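About us

Hi, and thanks for stopping by! I run operations at Flidus, a small courier and errand company that works the walled residential lanes of Sellham. We carry groceries, prescriptions, parcels and the odd birthday cake. There are 39 of us on the payroll, plus the delivery robots, and I get asked about the robots more than anything else, so most of this page is about them.

I started here as a walker myself. Five years of hauling bags from the depot to people's gates, in February drizzle and in the August heat, and my knees still bring it up. So when we first talked about automating the long straight runs, I was curious and a little nervous (would there be a job left for me?).

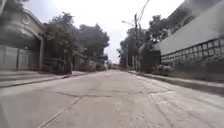

One of our residential streets, with a sidewalk on each side.

We began with two robots on the Aryee route. They took the flat, repetitive stretches and our walkers kept the doorsteps, the stairs and the customers who like a chat. The first weeks were messy! Cracks and rough joints in the concrete gave us more trouble than traffic ever did, and our walkers were the ones who knew which side of which street to use. We now pay them for that knowledge - route scouting is a real job here, with its own hours.
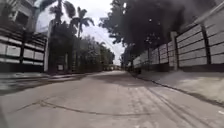

One of our longest-serving walkers puts it this way: "I used to go home too tired to cook. Now I plan the runs in the morning and do the doors in the afternoon, and I do miss the walking a bit." Fair enough, and we've kept some all-walking shifts for people who want them.

The robots run on Clevov, the dispatch software we built in our own back office. It picks a route, and a person on the desk can change it or stop the run at any point. Overhanging trees are still a headache, with deep shade one minute and

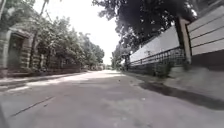

bright sun the next, so the desk keeps a closer eye on those lanes. Two of our former walkers lead the desk team, and they train everybody who joins it.

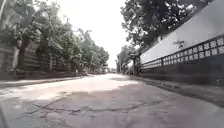 Sun and shade on a cracked lane.

We're hiring for the desk and for scouting. You don't need a tech background, just decent shoes and some patience. Come by the Sellham depot before 10 a.m. and ask for a tour!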